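The machines on the late shift

At Sesach the washers were never the slow part. What happens when the sorting, loading and fetching goes to a robot arm, and the people who did it get new jobs, sort of

January 7, 2019

Liên Khương starts at five, before the heat. She used to start at four. That hour is the first thing she mentions when you ask what changed, before the money, before her wrists, before anything to do with robots.

Sesach is a laundry business. Small hotels, a couple of gyms, a dental group, and then the walk-in customers with their bags of jeans. It sits out past the bus depot with a tire place on one side and a shut-down noodle factory on the other. Cheap rent, bad parking. Sixteen people on the payroll when the first arm came in, sixteen now, though two of them are different people and one will argue with you about whether she really works in laundry anymore.

That one is Khương. Eleven years loading and unloading. Now her job title is floor lead, which she says with a face.

"I watch it," she says. "I watch it and I fix what it does wrong. Then I go do the shirts."

The arm came from a firm called Gevon, which leases them by the month and sends somebody out when they break. The software is from another outfit, Onsri, and the two companies blame each other in emails that Khương gets copied on for some reason. She has a folder for them. Doesn't open it.

What it does is dull to explain. Takes clothes out of a drum, puts clothes in a drum. A person can clear a washer in under a minute without thinking, on the phone, half asleep. The arm thinks about every sock. Early on it would pinch a sleeve, pull, and drag half the load out in one long rope. Or grab nothing at all and carry the nothing very carefully to the basket. People laughed for a week and then they got annoyed, because the loads were backing up and the hotels don't care why.

The numbers, since everyone asks. By the end of the first month the arm had done 1,991 loads. Diệp Hứa, who owns the place with her brother, had told the bank 3,000. She is pretty open about this. "I made a guess and the guess was on paper," she says. Some 500 of those loads needed a hand from somebody, meaning a person walked over, untwisted a thing, pressed a button and walked away again. Hứa had figured on almost none.

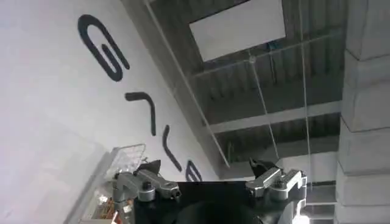
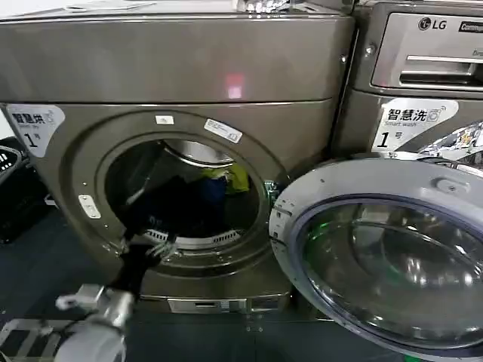 So the walking over became the job. It took a while for anyone to say so out loud. For the first weeks people were still scheduled the old way, by machine, so you had a loader standing beside an arm that was doing the loading, and the loader had nothing to do until suddenly she did. Khương hated it. She says it was more tiring than lifting. You can't sit, you can't leave, you can't really talk to anyone. Waiting all day to be needed.

She went to Hứa with a plan drawn on the back of a delivery slip. One person covers the arm and the folding tables both, with a light that comes on when it wants help. Two hours, then swap. Nobody does it twice in a day. Hứa said yes mostly because it was free.

That's the system they have now and it's the part of this story other laundries call up about. Not the arm. The light, the two hours, the swap.

Ask around the building and opinions on the arm itself are all over the place. The younger staff like it fine. One of the drivers thinks it's a waste and says so at every chance, he would have bought a second van. A woman on pressing told me her back has stopped hurting and then said she didn't want to give the machine credit, it could be the new shoes. Could be the shoes.

Wet sheets are where you hear the least complaining. A wet king size sheet weighs more than you would guess, and it fights. People who have pulled them for years have the shoulders to show it, and not in a good way. Khương has had the injection, twice. The doctor wanted her off lifting altogether, and at the time there was no job at Sesach that wasn't lifting. Now there's one, or most of one.

Pay is the sore spot. Loaders got a small extra per load over a daily mark. When the arm took loads, the extra went away, and no one had thought about it until the first payday after. There was a meeting. It was not a nice meeting. Hứa ended up folding the average of the old extra into the hourly rate, which left the slow loaders a bit ahead and the fast ones a bit behind. Khương was fast. She did the math on her own check and brought it in, and got the floor lead title and a raise to go with it two weeks later. She doesn't think those two things are unrelated.

The fast loaders lost something else too and it is harder to put on a check. They were good at it. There was a way of getting a full drum out in three pulls, everyone knew who could do it and who couldn't. You don't get to be good at pressing a button. Khương brought this up herself, late in the afternoon, when I thought we were done talking. She said the new girl who started in the fall has never cleared a drum under pressure in her life and might never have to. "Good for her," she said. Then she said it again.

What she's good at now is knowing when the thing is about to mess up. She can tell from across the room, by the sound, she says, a sort of hesitating in the motor. Long cords on hoodies are bad. Bras are bad. Anything dark in with anything dark is bad, it can't find where one ends and the next begins. She has started sorting walk-in bags with that in mind, which isn't in any manual, and when the Gevon tech came by she told him about it and he wrote it down. She would like to be paid for that as well. She's half joking. She asked me to put it in.

I asked Hứa straight out if she'd be cutting people. She said no, then she said not this year, then she said she really didn't know and would rather say that than promise. The lease is up for renewal in Febuary. A rival firm, Woden, has been in to pitch a version with two arms, one to hold and one to pull, and the price made her brother leave the room. If they take it the late shift could run with one person in the building. Hứa doesn't love that. She worked the late shift alone for a year when they opened and remembers every noise the dryers made.

The staff know about the pitch, it's a small place. Some have asked to be trained on repairs, so that when there's a second arm theres someone in the house who can fix it and the someone is them. Gevon runs a course. Four days, two towns over, unpaid so far. Three people have put their names down and Khương is one.

Her shift ends at one now. The day I was there she stayed till two, showing the new girl how to get a twisted duvet cover out by hand, arm switched off, the two of them leaning back with all their weight and the cover coming out a foot at a time.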